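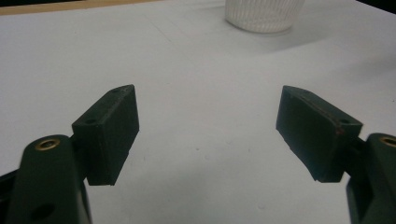 Dark green against a white tabletop.

Living > Home > Features

The Tyranny of the White Table

6 min read
70 shares | 17 comments

My wife and I bought a white table in the same spirit in which other couples get a puppy. We had seen one at somebody else's house, looking calm. We assumed the calm came with it.

It was a Skustell, the long one with rounded corners, and it arrived in Bellamy in two boxes on a day when I had a bad shoulder. By dinner it was standing in the kitchen and we were eating soup over it with our chins very low. By the weekend there was a turmeric mark the size of a dime near the window end. I have tried baking soda on that mark. I have tried sunlight. I once tried toothpaste, and for a month the kitchen smelled of mint and the dime was still there, a little shinier.

Walk through any furniture store and the white tables are up front, where the light is good. The brown ones are in back, by the restrooms, with their legs in plastic. I asked Leena Lahtinen about this. She has sold tables at Flatovance for 17 years and has the patience of a person who has watched many couples measure things with their arms.

"People walk in wanting oak," she told me. "Then they sit down at a white one and get quiet. They're picturing a bowl of lemons."

I asked if anyone came back.

"For the cleaner," she said. "We keep it by the register."

My grandmother's table was brown, and had been brown for 60 years, and you could have changed a tire on it. There was a burn in the shape of an iron. There was long division pressed into the top at my uncle's seat, with a wrong answer that he was still hearing about at his own retirement party. When something spilled, my grandmother looked at it for a second to see whether it was going to reach the floor. If it wasn't, she finished her sentence.

At our house a spill is an event. Chairs go back. Someone shouts "Cloth!" in a voice I'd associate with surgery. Our son, who is eight, now does his homework on a tray, on a placemat, on the table, and his handwriting has a bounce to it that his teacher has mentioned twice.

Guests have it worse. A friend of ours brought beets last June, roasted, in a dish with no lid, and I watched her realize what she'd done somewhere between the door and the counter. She held the dish out over the sink for most of the conversation. She's a lovely cook and she has brought bread ever since.

Eetu Tuominen refinishes furniture in a garage in Gosow, and a good part of his work these days is turning white tables into other colors. He charges extra if the owner wants to stay and watch. He showed me one that had come in that morning, belonging to a family with twins, and ran his thumb along the edge where the kids sat. Marker, mostly. A bite, possibly.

"They want it gray," he said. "Everybody goes to gray first. It's like when you quit smoking and you buy the gum."

What do they go to after gray?

"Brown," he said, and picked up his sander, and I had to wait for it to stop before I could ask the next thing, which was how much.

His price was fair. I drove home with it written on the back of a paint card and left it on the counter, in plain sight, where it stayed until it got a coffee ring of its own. My wife read it and said the table had good bones. I said the bones weren't what I was wiping. She pointed out that in the evening, with the lamp on and everything put away, it really is a beautiful table, and I had to give her that. It's beautiful for almost three minutes a day. I've started trying to be in the kitchen for them.

We did reach a settlement. The window end is now officially the working end, where there may be glue, curry, printer ink and grandparents. The far end is kept for lemons. The border runs along the crack where the leaf goes in, and it is respected by everyone except the cat.

Last Sunday my son spilled grape juice on the wrong side of it. He looked at the juice, then at me, then at the edge of the table, judging the distance.

"It's not going to reach the floor," he said, and went on telling me about sharks.

I got the cloth. I did let him finish about the sharks first.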